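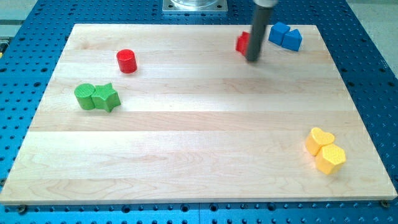
Figure 3. The pushing cell: rod end effector, wooden work surface bolted to the perforated table, and the block set.

3.2 Cell set-up and upkeep

The cell consists of one arm on a pedestal, one table, one board and a set of coloured blocks. We had expected the arm to need most of the attention. Over the period reported here it asked for very little, and the board took up the rest of our time.

The arm's mounting plate is bolted directly to the perforated table (Figure 3), and we have left it alone since May. The holes form a regular grid, which makes it easy to put a fixture back where it came from and equally easy to put it back one hole to the left. Both have been done. The second cost us 318 episodes, recorded with the board displaced by a single pitch, before Hemant Joshi noticed that the policy had become oddly fond of the wrong edge. The holes in use are now ringed in marker pen.

The work surface is a glued-up wooden board, chosen over the plastic sheet of the earlier Clorken cell because the rod tip squeaked on plastic in a way that colleagues in the next room found hard to forgive. Wood is quiet. It also moves with the weather. With the bolts fully tightened, our first board developed a slight crown in the middle, and the blocks began to drift outwards after a firm push. We now tighten each bolt until it seats and then back it off a quarter turn. The board is wiped with a dry cloth at the start of each session, and no oil or polish is used. We tried a polish once, and for an afternoon the cell was mainly a study of how far a block can slide.

The end effector is a plain cylindrical rod with a rounded tip, held in a collar. Clearance between tip and board is the one setting that matters every day. Too high, and the rod rides up over the edge of a block; too low, and it signs its name in the wood. We set it with a feeler gauge at the four corners of the board and once near the middle, and log the lowest reading. The Harninex controller will report tip height to more decimal places than we have found a use for, but it has no opinion on where the board is. The gauge does.

The collar works loose. A check is scheduled every 1000 pushes, and the rod is re-seated if it can be turned by hand. After around 4000 pushes the tip is taken out and inspected for flat spots. One rod has been replaced so far, after a meeting with the edge of the table for which the arm was not to blame.

The blocks come in red, blue, green and yellow, in shapes that include a cube, a star, a heart and a hexagon. Chipped corners change how a block turns under the rod, so a damaged block is withdrawn and never filed smooth. The star loses its points first – anyone who has trodden on one will feel that justice has been done. Spares come from the same Yeo mould, and a replacement is pushed by hand along a ruler before it is let onto the board.

The cell was signed off in this state on Thu 23 August, and the 1020 episodes analysed in Section 4 were all collected afterwards, with no change to the board, its bolts or the clearance procedure.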